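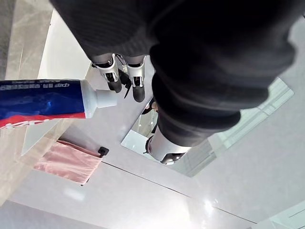 Hiyori Kaneko had 44 minutes before the second set and no idea how the new song ended. She had written it on the train to Zutley, two verses and most of a chorus, and told the others it was finished. In the back room of the Ogura she went through her bag for a pencil. She found a tube of toothpaste, a capo and the set list from December, and no pencil. She laid the toothpaste on its side and kept looking.

Weder came in with his bass still on.

"They want the slow one," he said. "The guy at the bar asked twice."

"Which slow one?"

"The new one. I told him about it."

She sat down and played the chorus quietly. It went up to the fourth and stopped there, the way it had on the train. Weder listened with his head down, then put one low note under it, a note she would not have picked.

"That's wrong," she said.

"Play it again."

She played it again. The note was still wrong, but it leaned toward something, and she followed it down three chords until she was back where the verse began – only slower. Neither of them spoke for a bit.

"Do we have words for that part?" he asked.

"No."

"Then we don't sing it."

Out front somebody was testing the microphone, up to 13 and then back down. Hiyori tuned her low string, wrote nothing down, and went to find the drummer.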